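Home Explore Notifications Messages Lists Profile More

Thread on house rules for a small robot cell. We've rewritten ours at Kirthorpe over the spring and a few people asked to see them. Collaborative arm, light parts, two cardboard boxes, one table. If you run a big fenced line, most of this won't apply to you.

1/ Start with the task and leave the arm's brochure alone. The risk assessment is for the whole application: arm, gripper, part, fixture, the floor people walk on. An arm sold as collaborative can still be carrying something sharp. We had one assessment for three different jobs. Now each job has its own, two pages long, kept in the same folder as the program.

2/ Every program has a number, a version and a short note of what changed. The bottle sorting job is 2303. If you change a waypoint, even by a few millimetres, you change the version. We had two copies of 1357 with different approach heights and lost a morning finding out which was live.

3/ Simulate first. Any new path or new gripper goes through the simulator before it goes near the real cell. We use Vuna for this. I don't care what you use so long as the model has the real table height and the real gripper in it.

4/ Put the clutter in the model too. Shelving, side tables, whatever stands near the cell. A bare arm on a bare plane will pass almost anything.

5/ Reach limits are set in the safety configuration, and the program has to live inside them. Do not use program logic as your only fence. The safety configuration has a checksum. Write it down at commissioning, compare it every month, and if it doesn't match, stop and find out who changed it and when.

6/ First run on the real arm is at reduced speed with one person holding the enabling device and no one else within reach. Watch the whole cycle. Most of our trouble has come on the way back from a drop, when people have stopped looking.

7/ Approach clustered parts from straight above and slow down well before contact. With a multi-fingered gripper the outside fingers need room as well, and the neighbours of the part you want are usually closer than you think. Check the finger spread at full opening. We missed that on the first version of 2303 and the simulator caught it.

8/ Pick order goes in writing. Outside parts first, middle ones last. If vision picks the order, log what it picked.

9/ Boxes and bins have a marked place. Where a box may turn up at an angle, test it at an angle. Flaps count as part of the box. Run the drop with the flaps folded out and check the forearm and the fingers against them.

10/ Acceptance for a new job is 2000 simulated cycles with the start positions shuffled, then 563 on the real cell. The second number came out of the length of a shift at our cycle time, so don't copy it. Work out your own. One contact with anything that isn't the target and the count goes back to nought.

11/ Lighting. If a camera is doing the finding, run part of the set with hard shadows across the table. Ours did very well until late afternoon in October, then started seeing edges where there weren't any.

12/ The bottle job in the simulator, CRX arm over the cluster, both boxes open and waiting:

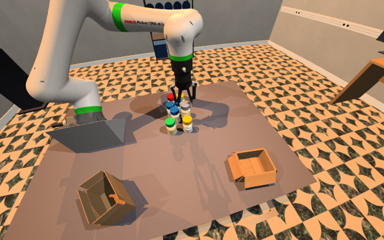

Jin: we do nearly all of this at Rermont but our acceptance set is fixed, same start positions every time, so two versions can be compared fairly. If you shuffle, how do you know version four is better than version three and didn't just get an easier draw?

13/ Fair point from Jin and I should have put it in. The shuffle is seeded and the seed is saved with the version, so we can replay the same draw on the next one. We run the old seed first, then a fresh one. A new version has to pass both.

14/ Handover. Whoever starts the cell reads the last entry in the log and signs under it. Faults get written down even when a reset clears them. Three resets for the same fault in a shift and the job comes off until it's been looked at.

15/ Gripper checks are weekly here. Finger joints, coupling bolts, cable. Anything replaced means the payload and centre of mass get entered again, and we go back to reduced speed for the first run.

16/ Still undecided on how long to keep the logs. We keep a year at the moment and the folder is getting silly. If your site has a written rule for this I'd like to read it.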